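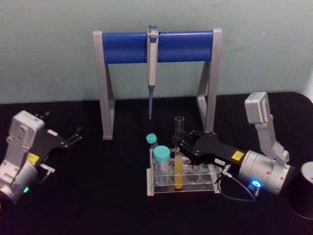
So I finally got myself to the Uvow open day on 6th May, after missing it last year with a stinking cold and moaning to everyone about it ever since. Uvow is the water testing place out past the retail park, the one with the green gates, and they let the public in once a year to see what happens to all those little bottles.

Parking was a bit of a scrum (go early, and don't trust the sign for the overflow field) but the welcome was lovely. Our group had 9 of us in it, led by Ifor Pritchard, who has a voice made for shouting over fridges. We began in sample reception, where they book in up to 80 bottles on a busy morning - rivers, farm boreholes, the odd swimming pool. Everything gets a label straight away, and he told us about the week in February when the label printer died and they did the lot by hand!

Next came the labs themselves, all very tidy, and a talk from Jana Oltmanns on what they look for in private wells. I'm on a well, so I asked far too many questions and she answered every one of them. Get it tested after heavy rain, was her main advice, and keep the cover in good nick.

There was a taste test in the canteen, four jugs of water, and I picked my own town's tap water as the worst. Bit embarrassing. Devendra Uniyal got all four right and was unbearable on the drive home.

Tea was free, cake was a pound, and the bara brith had gone by three. Booking for next year opens in February.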